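Subject: Re: [bench-fitout] Glare on the light tabletops, row lighting

> The light wood top on the long bench shows streaks from the overhead
> row. Is this the finish or the fixtures? If it is the finish, I would
> like to have the tops sanded back before the teal bins go on in April.
> Also, do we keep the dark rail at the back?

Both, but I would start with the fixtures. The finish has a slight gloss, and the tubes run in one long line across the room, so from a low viewing angle each one shows as a soft streak. Sanding one top means sanding all 11, and Flalen quoted 13 working days for that, drying included.

The streaks are spread over the surface and they are soft-edged. A fully glossy coat would give a sharp outline of each tube. 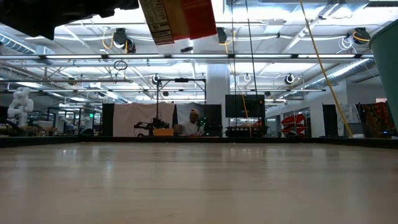
Long bench, facing the back wall. Overhead row reflected in the top.

Proposal:

1. Leave the finish alone for now.
2. Fit the Drillness diffusers to the fixture row. We have 17 in the store, which covers it.
3. Check again from a seated position with the diffusers on. If labels on boxed goods are still hard to read against the top, order matte mats. Grornado cuts them to 900 mm depth.

Yes, keep the dark rail. It marks the far edge of the top clearly, and removing it leaves screw holes to fill.

Bins stay at the right-hand end as drawn. Please send objections to item 2 before I book the ladder.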